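4.2 Where the serving pieces live between meals

We had expected, when we sat down to plan the Kinedberg diaries, that this would be the shortest section of the paper. Serving pieces live in the kitchen, we supposed, and the interesting questions would be about who carries them to the table and who carries them back. The 82 households that kept a diary for us over 30 days were kind enough to set us straight, and a good part of the 2776 entries we ended up with has to do with bowls, plates and trays that spend their days somewhere else altogether.

Part of this is simply a matter of space. The older apartments in Kinedberg have narrow kitchens with a single run of shelves, and a wide bowl takes up the room of a whole stack of small ones. But space doesn't explain everything, as the households in Flisness, where the kitchens are a good deal larger, also wrote of sideboards in the hall, chests at the foot of the bed and tables in spare rooms. We have come to call these places "second shelves," a term we borrowed from one of the diaries, and we use it for any spot outside the kitchen where serving pieces are kept or set down for longer than a meal (Figure 3).

Figure 3. Serving pieces outside the kitchen: floral trays and stainless-steel bowls on a bedroom table.

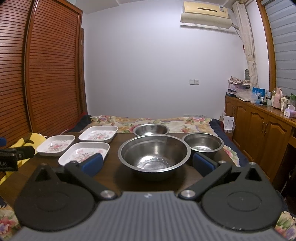 One diary put it that a bowl left in the cupboard is a bowl you forget you own, and that the family had used its big pieces far more often after moving them to a place they walked past every morning. We were pleased to read this, partly for how plainly it was said and partly for how well it fit with the entries from other homes. Pieces on second shelves were mentioned in connection with everyday suppers about as readily as with holidays, and we had guessed beforehand that they would turn up mostly when guests were coming.

The October entries deserve a word of their own. Several families had fruit to deal with that month, and their second shelves filled up with whatever was wide enough to hold it — mixing bowls, roasting dishes, in one case the lid of a large pot. Most of these pieces went back to the kitchen by the end of the diary, though a few seem to have stayed where they were, and we would have liked to follow them longer.

Figure 4. Tableware on a wooden table.
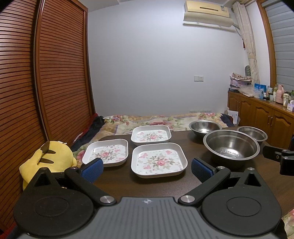

Material mattered less than we thought it would. In our planning notes we had sorted serving pieces into "display" and "working" kinds, with decorated ware in the first group and plain metal in the second, and we meant to code every entry that way. The diaries wouldn't cooperate. Families grouped things by size, by weight, or by which aunt had given them, and a large steel bowl like the one in Figure 4 might share its table with much daintier company without anyone finding it worth a remark. We dropped the two codes after the first reading and recorded the diarists' own words for each piece, a slower way of working but a happier one, and it is those words that we turn to in Section 4.3.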